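Print
E-mail this link

Hondent chores set — README

Hi! I put this set together over the winter because I kept getting asked whether a machine can tidy a house yet. My short answer is kind of, on a good day, if you clear your afternoon. The long answer is in the 300 episodes you're about to download.

Everything in here is small household pickup: baskets, cloths, lids, that sort of thing. I started in January with the Cruickshank arm settings and switched to the Zonitz ones at episode 145, so please don't mix the two halves when you train (I did, and lost a week to it).
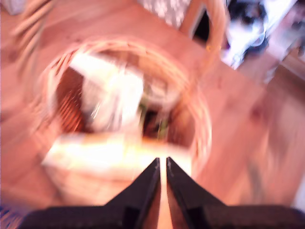

Wrist view over the wicker basket, fingers nearly closed. Lots of blur in this one.

Of the 300, I marked 198 as done, meaning the thing ended up where I wanted it. Soft stuff is where it falls apart — a crumpled cloth never sits the same way twice. I left 30 of the worst runs in a folder called "rough" and I'd love to see somebody beat them!

Use it for whatever you like, just mention Grekisport, where the files live. Last update April 26, 2018.

Print | E-mail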